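# Deux bras, un seul planificateur : entretien avec Elsa Grønli

Octobre 2021

Elsa Grønli dirige le développement logiciel de Vosano, la pile de planification bimanuelle de Mostulau. Le dépôt tient en trois modules : perception, arbitrage, exécution. « L'arbitrage est le plus petit, et c'est lui qui concentre les tickets », précise-t-elle.

Dans la première version, chaque bras disposait de son propre planificateur et réservait des volumes dans une table commune. Les interblocages étaient fréquents au-dessus du sac, zone que les deux préhenseurs se disputent. L'équipe est passée à un espace de configuration unique, avec un budget de calcul de 70 ms par cycle. « On perd en modularité. En échange, un bras en attente reste une variable du problème, et le solveur peut le déplacer. »

La perception pose d'autres difficultés. Les canettes sont estimées par ajustement de cylindre, méthode qui se dégrade quand le bord du papier masque le corps de l'objet. Vosano conserve alors 18 hypothèses de pose par canette et ne transmet une consigne de fermeture que si elles convergent.

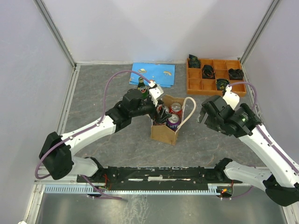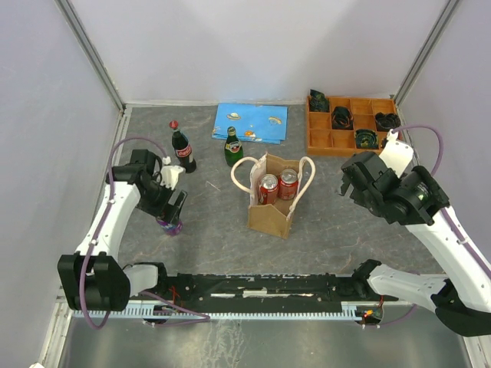 *Cellule à deux bras : sac en papier kraft garni de deux canettes, bouteille verte, casier en bois à l'arrière.*

Le verre est traité à part. « La profondeur sur une bouteille, je ne la lis pas. Je prends le masque de segmentation et le plan du sol, et je reconstruis. » Les câbles des bras sont modélisés par une enveloppe fixe, solution que Willy Peeters, responsable de l'intégration, juge trop prudente : « On s'interdit des trajectoires valables. Un modèle déformable est prévu pour novembre. »

Côté outillage, chaque exécution est journalisée puis rejouée hors ligne. La suite de non-régression compte 700 séquences ; une modification de l'arbitrage n'est fusionnée qu'après un rejeu complet. Elsa Grønli souhaite y ajouter des cas où l'anse du sac gêne l'approche, encore absents du jeu de tests.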